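Why I Still Ask for the Letter on Paper

Dalia Kairys
December 15, 2025

In March my building changed its management company. The old one, Vanags, sent a bill every month in an envelope. The new one, Troter, sends a message that says a document is waiting in my account. To read the document I must remember a password, and to change the password I must remember another one.

I do not write this as an enemy of computers. I work with them all day and I pay almost everything through the bank's website. But I believe that a company which asks people for money should give them a letter on paper, if they want one, and should not take a fee for it. Troter asks 2 dollars for each letter. The sum is small, but the idea behind it bothers me very much.
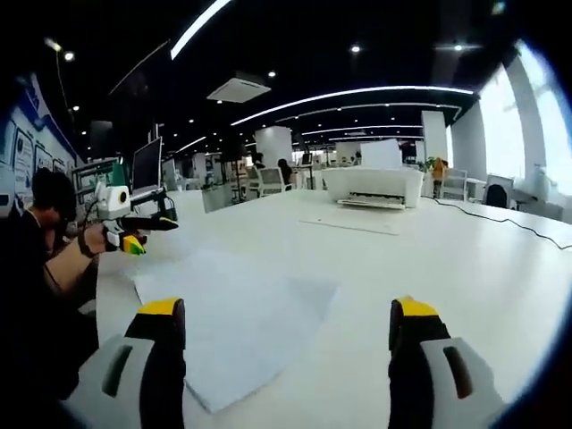

My neighbor on the fourth floor is a retired teacher. For many years she kept her bills in a folder, and when there was a mistake she found it in one evening. Now she waits until her nephew visits and opens the account for her. She pays on time, as before, but she does not check anymore. I think this is a real loss, and it does not appear in any report about savings.

People tell me that paper is waste. I agree that a lot of it is. When I asked Troter for the history of my heating payments, they sent me a file of 113 pages, and most of the pages were the same table with a different date on top. Nobody could read this on a telephone. A person who wanted to understand it had to print it at home, with her own ink – so the paper was used anyway, and only the cost moved from the company to me.

There is also the question of memory. When Vanags closed its website, the old bills disappeared from my account after two weeks. The ones I had in the drawer are still in the drawer. I needed them in the summer, when Troter said that I owed for a month I had already paid. I made a copy, took it to the office, and the conversation was short.

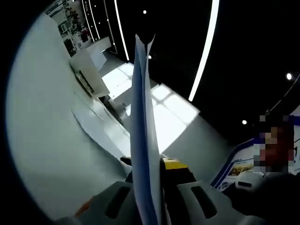

Who should pay for the printed letter?

The company should pay, as part of the ordinary cost of sending a bill, in the same way that it pays for its office and its telephone line.

I know that some readers will find this old-fashioned. Maybe they are young, or they have good eyes and a good memory for passwords. I only ask them to think about their parents – and to look at the last bill they paid, and tell me what was on the second page.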